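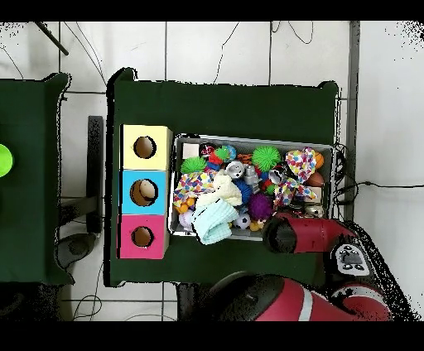 Three boxes, three holes, one bin of toys. The sorting table in December.

Newsletter > Playroom > What's Out This Month

THE SORTING TABLE IS BACK

Quick one from me, the rest of the newsletter is already at the printer.

Yes, the stacked boxes are out again. Yellow on top, blue in the middle, pink at the bottom, a round hole in the front of each. Same green cloths as the Lernivby room, so if you're missing one over there, sorry, ask me.

How it goes: kid picks something out of the gray bin, kid posts it in a box. No right answer. Some families do colors, some do "spiky in blue, smooth in pink." Lyle Yazzie's group did quiet toys and loud toys, which took most of a morning and a lot of argueing. Great morning.

In the bin right now: the spiky balls (green, purple, a blue one hiding underneath), the silver robot, the little football, the orange ball, the confetti-print fabric ones with the tied ends. Those last ones are the favorites with the under-twos. Easy to grab, nice to chew, so PLEASE drop chewed things in the wash tub by the sink and not back in the bin.

Couple of things

- Boxes are cardboard. No sitting, no standing, no juice. The last set lasted 23 sessions and then somebody's brother climbed it.
- If the yellow one slides, just square it up again. Don't tape it, we swap the order around for the older ones.
- Big kids bored? Eyes closed, guess by feel, then post. Sum-yee Tang's idea and it works on grown ups too.
- Spiky balls do go home in pockets. We know. Bring them back, no questions.

Making a set at home: three shipping boxes, paint, trace a bowl for the hole and go over the edge in black marker. Cut it bigger than you think, the first one I did wouldn't take the football. Sum-yee has 26 flat boxes in the hall closet, free, take what you need befor they go to recycling.

Table is open mornings until noon. Sisto room stays closed for painting.

Filed under: Playroom, Toddlers, Make It Yourself
23 shares | 26 comments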